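# Ticket: label printer on packing bench 3 prints everything twice
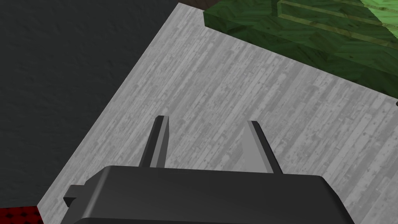 Piyumi Haque

**Status:** closed, reopened, closed
**Opened:** Fri 15 January
**Site:** Narcombe warehouse
**Reported by:** Elsie Nuttall

**08:40** Elsie reports that every shipping label comes out in duplicate. The second copy is perfect, same barcode and same address. She has been sticking the spares to the side of the bench "in case they're important." They are not important. Please stop doing that, Elsie.

**08:55** Checked the copy count in the print dialog. It says 1. Set it to 2 and back to 1, the traditional remedy. Still two labels.

**09:10** Power cycled the printer. It came back up, ran its little calibration feed, and printed two calibration labels. I took this personally.

**09:30** Printed straight from my laptop over USB, skipping the server. One label. So the printer can count when it wants to, and the calibration thing is apparently normal for this model (page 5 of the manual, under "Welcome").

**09:45** Looked at the queue on the Corbridge print server. Each job arrives once from the order system and leaves twice. There are two forwarding rules for bench 3, one called `bench3` and one called `bench3_NEW`. Neither is new. `bench3_NEW` was last edited by an account belonging to a contractor who left before I started.

**10:05** Asked Kenta Hoshino if anything depends on `bench3_NEW`. His answer, in full: "Probably?"

**10:20** Disabled `bench3_NEW`. Bench 3 now prints one label. Elsie confirms. Closing.

**11:15** Reopened. Shahnaz Siddiqui in returns says the returns slips have stopped altogether. Returns slips were going out through `bench3_NEW`, being printed on bench 3, and then walked over to her by whoever was passing. She assumed this was the process. In fairness, it was.

**11:40** Turned the rule back on with a filter so it only picks up the returns template:

```
match: template = RETURN_SLIP
forward_to: returns_desk
```

Also pointed it at the printer on the returns desk, which has been plugged in and idle with a full roll of 600 labels in it.

**12:05** Test order: one label on bench 3. Test return: one slip on the returns desk. Shahnaz asked if she still has to walk over and get it. She does not.

**12:30** Cleared the backlog on the server. It was holding 3,000 completed jobs, and the spooler page now loads before I lose interest.

**Still open, separate tickets please:**

- Rename `bench3_NEW` to something true. I would like `returns`. Kenta would like us not to touch it.
- Abimbola Ogunleye wants the same check done on bench 5, where the labels print once but sideways.
- Remove the contractor's account.
- Elsie's bench needs a scraper. Those labels are rated for outdoor use.

Closed again at 12:50.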